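Bench notes, Murnmont cell, February

Back on the dish problem. Yesterday the arm pressed down on the tabletop hard enough to trip its own force limit, and the log gave me error 121 and nothing else useful. Ryota Kobori thinks the table height is wrong in the config. I was betting on the gripper offset, mostly because I'm the one who typed it in (and I was tired!).

First thing, I went through the approach at low speed with my hand on the stop. I kept the tips over bare table, off to the side of the dish, so if it dropped again it wouldn't take the glaze with it.
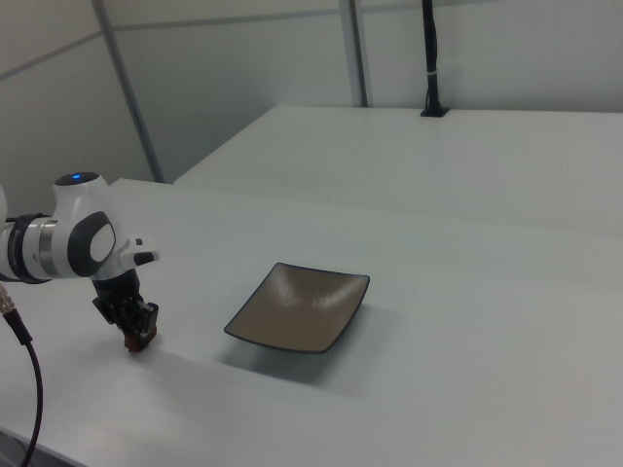

Low approach next to the dish, gripper closed and empty.

The low point came out different every time I restarted the controller, which a bad table height wouldn't do. So Ryota and I each owe the other half a coffee. Somewhere in the startup script the tool length gets loaded twice, and whether the second load wins seems to depend on how fast the Usmani driver comes up. I read 363 lines of startup log to find that and my eyes are still sore.

Next worry was the target. The job is to get the little reddish-brown piece into the dish, and if the tool length is off then the piece gets squashed before anything trips. For checking positions I want it out in the open with plenty of bare table between it and the dish.
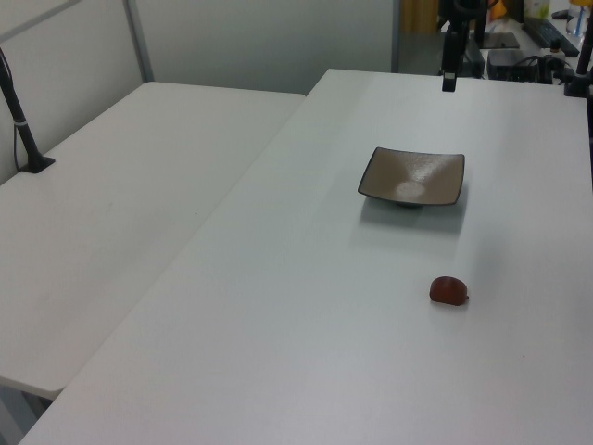 Fault limits, for whoever runs this next

Force stop was still at the Bamdale default, way too generous for a bare table. I pulled it down to 73 in the config and left the old value commented out. Please don't put it back to make a run finish! If it trips, write down the height it tripped at and come find me.

Also, open the fingers before you come down over the piece, and check the head view while they're still well clear of the table. Head-on it's easy to see the gap.
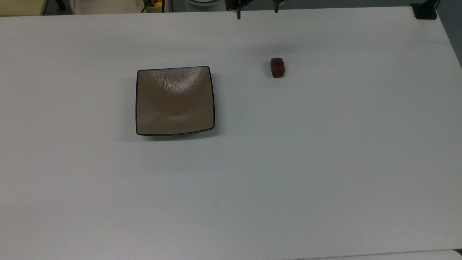 Still open

Double load of the tool length: patched on my branch, not merged. Ryota wants to see it survive a pile of cold starts first, fair enough.

Ask Ullilthorpe if they ever saw 121 on theirs.

Fingertip pads need a proper look before the next full-speed run.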